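Stop Charging Me for Tap Water

My sister's wedding lunch in June had a bar with four kinds of gin and no plain water. If you wanted water you asked a waiter, and he brought a small bottle that went on the bill at the end. The bill listed 40 bottles. I paid half of it, so I have read it closely.

I think any place that feeds people should put water out where guests can reach it, free, with glasses next to it. Hotels already manage this at breakfast. You walk up, you fill a cup, you sit down. The same hotel at two in the afternoon will sell you the water instead.

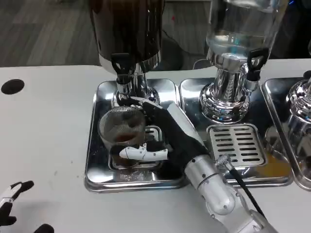
What the owners say

Nicanor Barajas ran a banquet hall for years and disagrees with me. He says drinks pay for the linens, and that a hall seating 600 would lose more than 900 dollars a night if it gave water away. I believe his numbers. I still think he should put the money in the room price, where the customer can see it before signing.

Gerardo Testa did that at his place. He raised the rental by 199 dollars and stopped selling bottles. A few people complained about the rental. He gets fewer arguments over the final bill, and he no longer has to store cases of water in the hallway.

Ask about water before you pay a deposit, and get the answer in writing.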